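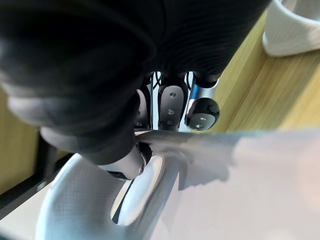 Sourdough starter went flat after I moved house

Niamh Kavanagh
Hi all! I moved to Bollum in August and brought my rye starter along in a jar on my lap. At the old place it doubled by lunchtime every single day. Now it gets a few bubbles and sits there. Same flour, same jar, fed every morning at 8. Is it the water? I'd love to save it — this starter is older than my dog!

Frans Verstraete
Oh, don't throw it out! Rye starters are so tough. I'd bet on temperature first. My kitchen is cold in the mornings and mine sulks until I put it in the oven with only the light on. Try this for a few days: keep 21 grams of starter, add 42 grams of rye and 42 grams of water, stir hard, and leave it somewhere warm. Feed it when it peaks, even if that's ten at night.
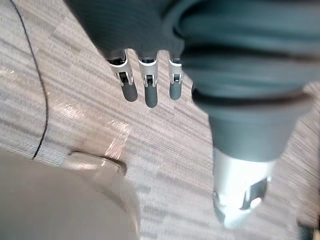
If it's still slow after that, let a jug of tap water stand overnight before you use it, or buy one bottle of spring water and compare. I love doing side-by-side jars — you learn so much about your own kitchen! And mark the level with a rubber band so you're not guessing.

Jarlath Phelan
mine did this too, went back to normal after a week. make pancakes with the extra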